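Proris Support
Ticket 812: Bun transfer task, two-arm setup
Opened 2020-08-03
Status: waiting on customer

Hello again, and thank you for being so patient with my long messages! We run the Tretadov controller on both arms, and the chore is a small one: buns out of the bamboo steamer and onto a white plate. My grandmother could do it half asleep while talking on the phone.

In July we logged 1,000 attempts, and 371 ended with a bun where it belonged. Most of the rest went wrong at the grip. The fingers close a touch too low, catch the slats, and the whole basket scoots along the tablecloth.

Tried so far:
1. Recalibrated both wrist cameras. No change.
2. Lowered the closing force. Fewer dented buns, more dropped ones.
3. Loaded the Zusanberg grasp profile. Better on the plate, worse in the basket.
4. Saved head and wrist views for you, from different points in the job. 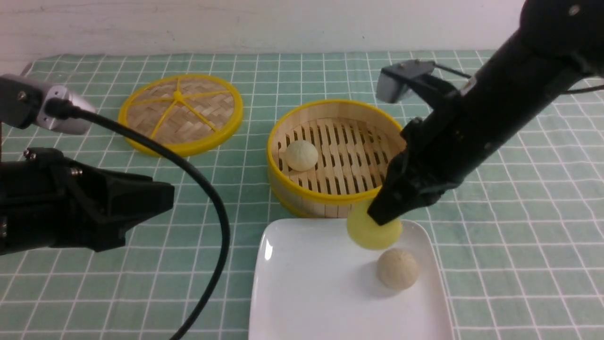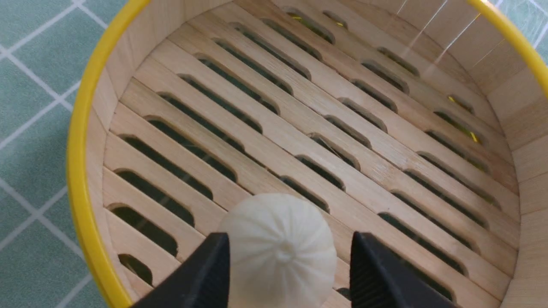
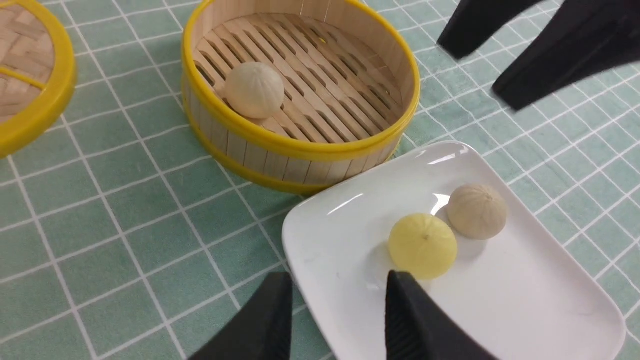
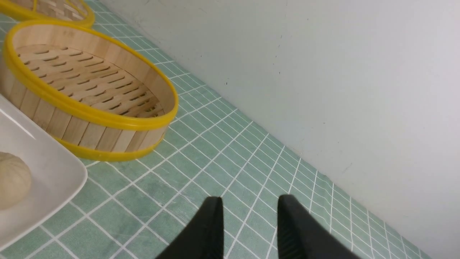 5. Raised the approach height by one notch. I have left it there overnight and will send the new log in the morning. Would you like the old one too?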